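2022-09-14

Today we had the evacuation drill at the Rornus building in Grendport, the first one since January. I slept badly before it. I wrote the new plan for the upper floors and I was afraid that the people would not read it.

The alarm started in the morning, when most of the tenants were at their desks. We had 139 persons on the list and the last of them reached the meeting point after 17 minutes. This is too slow. The east stairs went well, but on the west stairs everybody stopped at the second landing, where the door opens against the direction of walking. I have asked for this door to be changed already 2 times.

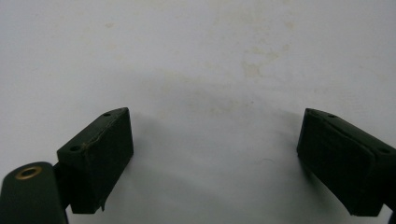

The floor warden from Shi told me afterwards that the door was only half of the problem, and that her people had waited for a message on the phone which came when they were already outside. I wrote it down. She is right, the Skarkico system sends the messages floor by floor, and her floor is the last.

In the afternoon I called Skarkico and they promised to look at the order of sending. I was polite - maybe too polite. Then I corrected the plan, almost 58 pages now, and I took out the old map of the parking lot.

My feet hurt from the stairs. Tomorrow I must write the report for the owner, and order new vests in a bigger size.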